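The bell that came home to Clislow

I went to Clislow for the bell. My editor wanted a page on village war memorials before November, and Felicja Adamczyk had written to us about hers, so off I went with a notebook and a bag of sandwiches (gone before I got there, naturally).

The bell was cast to remember the 13 men from the village who died in the First World War. It rang every year until the chapel roof gave way, and then it sat in a barn under feed sacks for decades. Can you imagine? 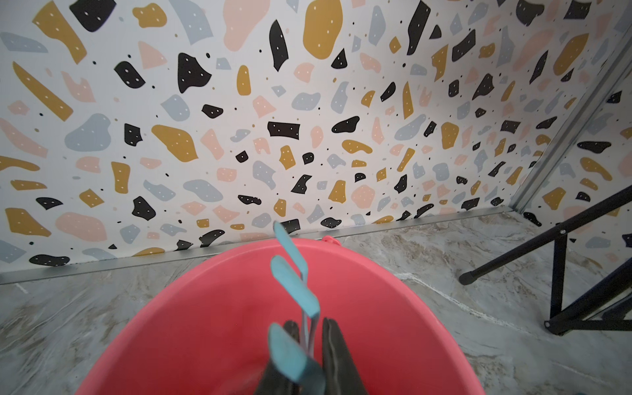
Felicja found it while she was helping her neighbor, Rajkumari Vashisht, look for a ladder. The two of them raised $3936 to have it cleaned and rehung, most of it from bake sales and one very long sponsored walk — Rajkumari still has the blisters, she told me proudly.

They rang it again on 28th April, and I got to stand right underneath. It was so loud! Felicja read the names one by one, with a single stroke after each, and a little boy next to me whispered every name back to his grandmother.

The chapel is open most afternoons. Ask for the key at the bakery, and get a cinnamon bun while you're in there.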